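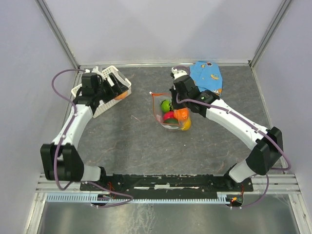 Nigel Marsden had 374 runs to get through before the Gamitz people came for their numbers. The method was his own and simple enough: run the policy, stop the clock, change one thing, run it again. What changed this time was the bag. In the first series the balls had been lying out on the table, and the arms had done well with them. Now five of them were bunched in clear plastic, red, yellow, orange and two greens, and the right gripper hung close to the bag while the left one had hold of the white basket by its edge.

He wrote "hover" in the log and waited.

"It's thinking," said Farías from the other desk.

"It doesn't think. It's got two goals scoring the same."

"What are they?"

"Pick up the bag, or pick up a ball."

Farías came over with her coffee and read the last page of the log. She had written the scoring code in December and didn't trust it much. In the paper they were calling the effect wrapper delay. The arm could see the ball, so it wanted the ball, and the plastic counted for almost nothing. The old Graron model never paused at all. It went straight for the color and pushed the bag across the table.

"So a pause is better," she said.

"A pause is a result. I don't know about better."

The reviewers at Protel would want it as a figure, with error bars. He had 8 seconds as the cutoff. Past that, a run was scored as a failure, even if the arm got there in the end. Farías thought the cutoff was mean. Nigel thought so too – but he had set it before the first run, and he wasn't going to move it now.

The clock said 5. He kept his thumb off the button.

"If it goes for the drawstring," Farías said, "do we have a paper?"

"We have one run."

She pulled a chair across and sat down to watch with him.

Print this story | E-mail to a friend
Comments (8) | Shares (374)
Contact | All stories copyright their authors | Back to top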